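May
By Nafula Odera

Every spring somebody at my kitchen table asks when a machine is going to come and straighten up the living room, and every spring I say "soon" and go fluff the pillows myself. This year I decided to look into it a little more seriously (my sister says too seriously, but she has a cleaner). Tidying a sofa sounds like the easiest job in the house. You pick up the cushion, you give it a pat, you set it back where it goes, and you're thinking about supper the whole time. For a robot, even reaching out over the seat with both hands takes some planning.

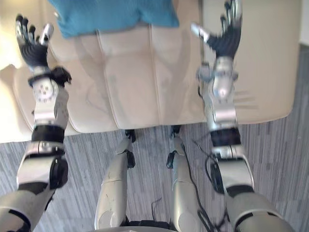 Issue 101

A cushion has no handle, you see, and no top or bottom to speak of. It sags wherever you aren't holding it. Mutua Bakilana, who has been patient with my questions all month, told me that a mug is a mug from any angle, but cloth is a new shape every time you touch it. Two hands help a lot there, one on each side, squeezing in, much the way I carry the good towels upstairs.
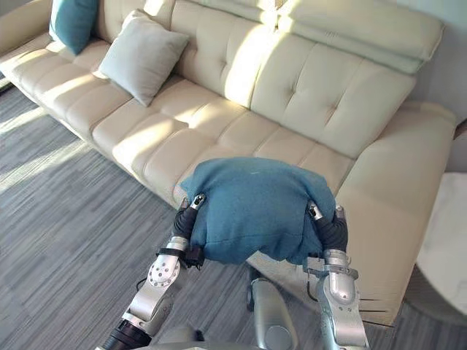 Home & Hearth Club, Womotier Branch

Then there's the matter of seeing. We glance at a sofa and know right away what's pillow and what's upholstery, even in bright sun. Up close, at wrist height, soft things turn into a lot of pale lumps and shadow, and I don't think I could tell you which part to grab either!

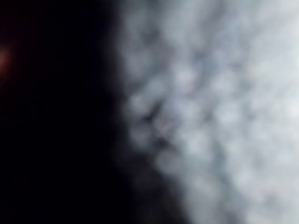 Hadiza Bako wrote in to say she'd be happy with a machine that did it badly, so long as it did it while she was at work, and that her boys have been doing it badly for years at far greater expense.

I take her point. My own feeling is that we're closer than I expected and still a good way off. Picking up one soft thing in one room seems within reach. Doing it in my front room, with the dog and the newspapers and the blanket that's always half on the floor, is another matter.
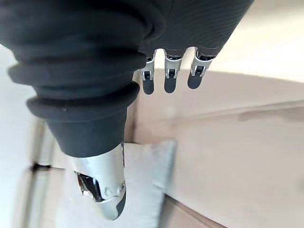
And I'd want it to be gentle, too, because my grandmother's needlepoint won't stand for much pinching. So for now I'll keep doing the fluffing, and if any of you have had one of these machines in your home, please write and tell me how it did with the corners.

Contact the newsletter desk | © Womotier Home & Hearth Club | Back to top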